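Blog > Health > Family

Home Posts About me Archive Contact

Thu 31 May

I had my second appointment at the clinic in Nidthorpe this week and several people have asked me to write up what it was like, so I am doing it while I still have my notes. I am 16 months into trying for a baby. My husband came with me this time and sat in on the whole thing.

The first visit was in March and was mostly paperwork. They took a history from each of us and ordered blood work for me and a semen analysis for him. I had been tracking my cycles on paper for most of a year and brought the notebook. The nurse copied what she needed from it and handed it back. If you have any records at all, take them with you. I was asked for the first day of my last period by four different people.

The blood work is spread out. One draw has to be early in the cycle and the other is about a week after ovulation, which for me is later than the day 21 you see written everywhere. I have long cycles. I asked about this on the phone and they moved the date. If I hadn't asked I think I would have gone in on the wrong day and gotten a low result for no reason.
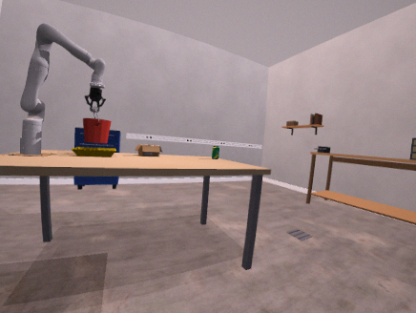 The test I was nervous about was the HSG, where they put dye through the uterus and take X-rays to see whether the tubes are open. I had read a lot of stories. For me it was a strong cramp that came on when the dye went in and was gone by the time I was dressed. I took ibuprofen beforehand, as they told me to. I had some spotting that evening and the next morning. My sister-in-law had hers done at a different place and found it a lot worse than I did, so I can only speak for mine.

Both tubes are open. My thyroid was a little off, and that is being treated with a small daily pill. The semen analysis came back on the low side for motility, and they want to repeat it before they say anything definite. The doctor said one sample doesn't tell them much and that a fever or a bad cold a couple of months earlier can change it. He did have the flu this winter.

On money: our insurance covers the testing and none of the treatment. Our share so far is $300, and we have set aside another $1,000 for whatever comes next. Call your plan before you book anything and ask about diagnosis and treatment separately. The first person I talked to said "fertility isn't covered" and left it there. The second one looked up the codes and every one of the tests was paid for under the regular benefit.

Ridwan Chin left a comment on my last post asking if we felt rushed toward treatment. No. The plan is to get the thyroid number down, repeat his test, and keep trying on our own until then. We did talk about pills to bring ovulation forward. I'd rather wait for the blood results before adding anything, and the doctor was fine with that.

A few people wanted to know about parking. The lot behind the building fills up by nine. There is street parking on the hill side and it's a short walk.

Next blood draw is in six weeks. I'll post the numbers when I have them.

Filed under: Trying to conceive, Tests and appointments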